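Killadero Soccer Club
Minutes of the February meeting of the fixtures and competitions group

Meeting opened at 7:10 p.m. in the upstairs room. Hanna Symonenko in the chair.

1. Minutes of the last meeting

Accepted with one correction. The earlier minutes said the league had "agreed" to move our away game at Jiveck. The league had said it would think about it. It is still thinking.

2. Summer Cup format

The chair went through the proposal from the organizers of the Getasell Summer Cup. They want to grow the tournament from 16 teams to 24, with the group games spread over two sites and the knockout rounds at Oyelaran Park.

The group was not convinced. Last year's event ran nearly two hours behind by the semifinals, and that was with fewer teams and one site. The organizers say the extra games will be handled by "tighter scheduling." When asked what that meant, they sent back the same schedule with the halftime breaks taken out.

There was also a long talk about seeding. Under the new plan the top seeds are picked on "recent form and club standing." No one at the meeting could say who decides club standing. Jiveck would be a top seed again, having finished fifth in the league. We would go in the third pot. The chair said she had no quarrel with the third pot if there was a table showing how we got there, and so far there is no table.

Agreed: we will not confirm our entry until we have the seeding rules and a full schedule in writing, halftimes included.

3. Entry fee

The fee goes up to $400 per team. It is said to cover referees, field rental and a "player experience package." Asked for a breakdown, the organizers said one was on the way. It was also on the way last year.

A motion to pay half now and half after the draw was carried. One vote against, on the grounds that we would never see the first half again.

4. Playing surface at Oyelaran Park

The park office says the main field has been repaired and will be "as good as new" for the summer. Two of our coaches walked it this month. The near goalmouth is still low and the corner by the parking lot has been seeded but not leveled. The group would like to hear what was repaired.

Action: chair to ask the park office for the dates and details of the work.

5. Attendance and gate

The Cup flyer claims crowds of over 100 at every group game. Those present remembered the 9 a.m. game against Jiveck, where both benches together outnumbered the people watching. We will not be using that figure in our own sponsor letter – the sponsors came to that game too.
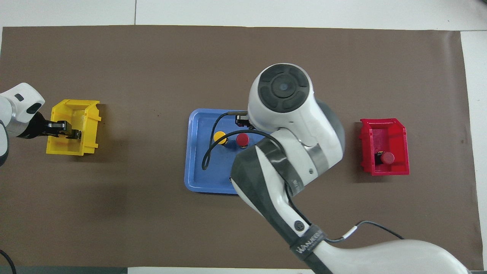 6. Any other business

Penalty shootouts. The organizers want drawn group games settled by a shootout for an extra point. Views were split. The under-15 coach likes it. The chair pointed out that this adds time to a day that already has none to spare, and asked that it be raised with them along with item 2.

Team sheets are to be handed in 30 minutes before kickoff from now on, as the league rules have always said.

Next meeting in March, same room, 7 p.m. Meeting closed at 8:35 p.m.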